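Dernby Furniture Trust opens second reuse hall

July 10, 2023

Dernby Furniture Trust has opened a second hall at Kusis Road, offering low-cost tables and household goods to local residents. 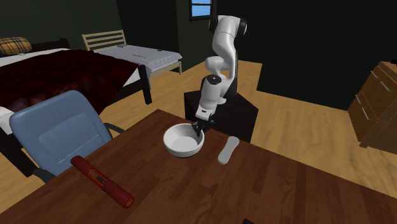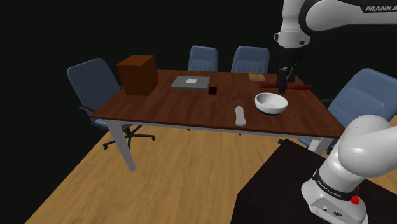

What is on offer

The hall holds 206 items at opening — all checked before sale. Households referred by the Jivitz Advice Centre may choose up to 3 pieces free of charge.

Donations

Collections resume within the Durrani district this month. Bookings are made through the Trust's office.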